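Plotley Key: the little login key I wish I'd had years ago

Hi, and welcome to the page for the Plotley Key! I'm the person who makes these, packs them and answers the email, so if you write in with a question you'll get me (usually in the evening, sometimes with typos).

What it does
The Plotley Key is a small USB login key. You register it with your accounts, and from then on, when a site asks for your second step, you plug in the key and tap it. No text message to wait for, no six-digit code to copy off your phone while the timer runs down. I started on it after I changed phone numbers and got locked out of my own email for most of a week, which I'm still a bit grumpy about.

It works with any site or app that accepts a standard security key or a passkey. Most of the big email, shopping and file storage services do these days. Plenty of banks still don't, and I can't fix that from my end, so please look in your account's security settings before you order. If you see "security key" or "passkey" listed, you're good.

Which one to get
There are two models.

The Clitumico is the plain one. USB-C, a touch spot on top, a hole for your keyring. It stores up to 25 passkeys, and that's plenty for most people I hear from. If you just want to lock down your email and a handful of other accounts, get this one and spend the difference on lunch.

The Aguirre has USB-C plus wireless tap for phones, and it stores up to 80 passkeys. I carry this one myself. The wireless tap can be fussy through a thick phone case (mine is a chunky one and I have to slide the key around a little before it catches), but once you've found the right spot on your phone it becomes habit.

Please buy a pair. I know how that sounds coming from the guy selling them! But if you only have one key and it goes through a storm drain, you're back to recovery codes and support forms. Register both on the same day, put one on your keyring and the other in a drawer you'll remember. If you already own a key from another maker, it'll do fine as your spare.

Setting it up
Go to the security page of your account, choose to add a security key, plug the Plotley in when it asks and touch the top. You'll be asked to make up a PIN the first time. Write it down somewhere safe, and I do mean somewhere other than a sticky note on the laptop. Eight wrong tries in a row and the key locks itself. You can reset it after that, but a reset wipes everything stored on it and I have no back door to get it back for you.

Do your email account first. Almost every other password you own can be reset through it. Then do your password manager if you use one, then whatever else you care about. Leave your old sign-in method switched on until you've logged out and back in with the key at least once.

The Hinda app
Hinda is my free desktop app for changing your PIN, naming your keys and deleting old passkeys. You don't need it for everyday logins. It doesn't ask you to sign up and it doesn't collect anything. Version 2 is the current one and fixes the bug where long key names ran off the side of the window (thanks to everybody who sent me screenshots, some of those names were really something). If you're on the first version, uninstall it before putting the new one on.

What people ask me
Does it have a battery? Nope, it takes its power from whatever you plug it into.

Can somebody who finds my key get into my accounts? They'd need your PIN for the passkeys. Where a site uses the key only as a second step, they'd need your password. Take a lost key off your accounts anyway, as soon as you can get to your spare.

Will it work on my old laptop with the big USB ports? Yes, with an ordinary USB-C adapter. I keep a few in stock, just add one at checkout.

Ordering
I ship every Wednesday, so orders that come in after noon that day go out the following week. Shipping is free over $50. Unopened keys can come back for a full refund, opened ones I'll swap if they're faulty. I'm closed for part of November and the order button will be grayed out while I'm away.
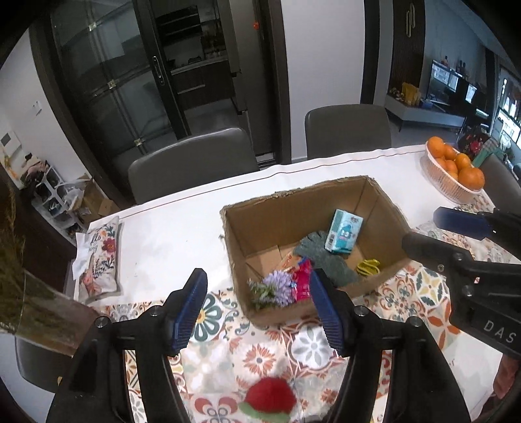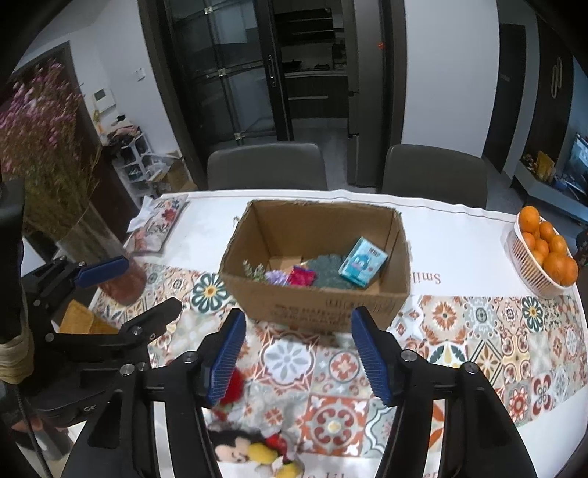
Both taken at the dining table, white tablecloth on.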